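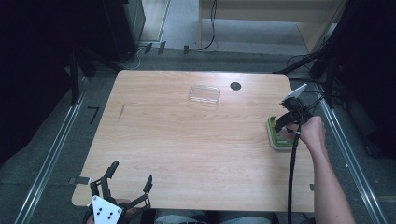 Scuff mark on a light wood tabletop, which side of the sponge?

arnside_351
30 December 2020
So there's a short dark scuff on the left part of my table and it's bugging me every time I sit down. The top is pale with a straight grain, so anything dark jumps right out. I have one of those sponges with the green scrubbing layer. Do I dare use the green side, or will I end up with a dull patch?

Hyun
Nooo, not the green side! I did that to my desk in November and you can still see the spot when the light's low. Soft side, warm water, drop of dish soap, go with the grain.

lokix4
Disagree a little. Green side is fine if it's soaked and you barely press – I've done it for years on a varnished top. Dry is what kills the finish.

Hyun
Sure, on varnish. We don't know what this one has on it.

Da-eun Jeon
Try a pencil eraser first, the white kind. Took 3 shoe marks off our kitchen table and left the finish alone. Also keep the water away from that cable hole at the back, bare wood inside those swells up fast.

arnside_351
Ooh, good call on the hole, I'd have flooded it. Eraser first, then the soft side. Lokix, your way is plan C, sorry!

lokix4
Ha, fair enough. Test it underneath if you get that far.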